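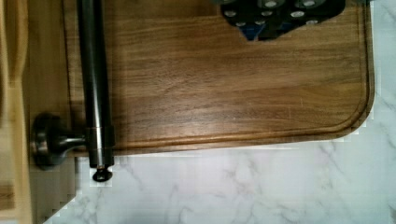 Dear all,

Thank you so much for the flood of replies about the sourdough starter question, and my apologies for taking so long to get back to everybody. We had a houseful, and then the oven went out, and by the time I sat down to the computer I had lost track of who had asked what. I think Corina's message is the one that still needs a proper answer, so I'll start there.

On 3/25/22, Corina Schnyder wrote:
> Hello bakers,
> My starter (I call her Flisto, please don't ask) rises
> beautifully for the first few hours and then sinks before
> I ever get to it. The kitchen is warm because of the
> heating pipe. Is she hungry, or is she tired? I feed her
> once a day, equal parts flour and water. Also, does
> anyone still have the rye recipe from the January
> meeting? I wrote it on the back of a receipt and the
> receipt is gone.
> Corina

Corina, she's hungry! A warm kitchen speeds everything up, and one meal a day just isn't enough for a lively starter at this time of year. Try feeding her morning and evening, and keep back less of the old starter each time. I keep one spoonful and throw the rest into pancakes, which my grandchildren think is the whole point of having a starter in the first place.

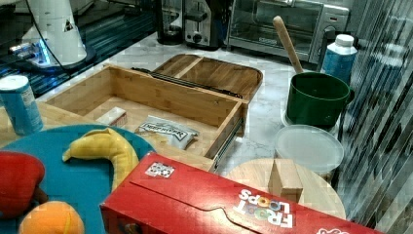 If twice a day is too much bother (and for a lot of us it is), the other way is to make her stiffer. Use less water, so that you have something closer to a soft dough, and she will take her time. I did mine that way all through the summer we lived over in Closwood, in that upstairs apartment with no breeze, and she never once collapsed on me. You do have to get your fingers in there to mix it, so take your rings off first – I learned that one the hard way.
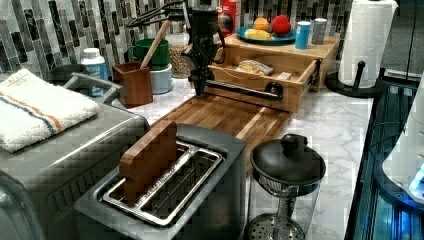 Stilwood Bread Club – Members' List

Now for the rye. I did find my copy, tucked inside the big soup book. It makes one large loaf or two small ones. You stir the rye flour, the starter and warm water together the night before and leave the bowl covered. In the morning add the salt, the caraway and a good spoonful of molasses, scrape it into a greased pan, and let it come up nearly to the rim. Bake it for an hour, and please let it sit until the next day before you cut it. I know that is hard. I have never managed it with the first loaf myself, and the middle is always gummy and I always eat it anyway. 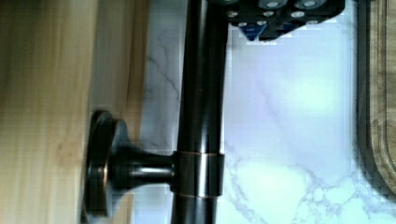
Two people wrote to ask which molasses I use, and whether the very dark kind would be too strong. I like the dark kind in a rye, though I'd go easy the first time and taste the batter. You want the baked crust to end up a deep brown, but stop well short of that nearly black, glossy finish on the bronze pole, or the bitterness takes over and you can't taste the caraway at all. If yours is getting dark too fast, lay a piece of foil loosely over the top for the last 18 minutes or so of baking and it should be fine.

Let me know how Flisto gets on, Corina, and if anybody wants a bit of my stiff starter, I have plenty and would love to find it a home. Bring a jar with a lid that isn't too tight.

Warmly,
Your rye lady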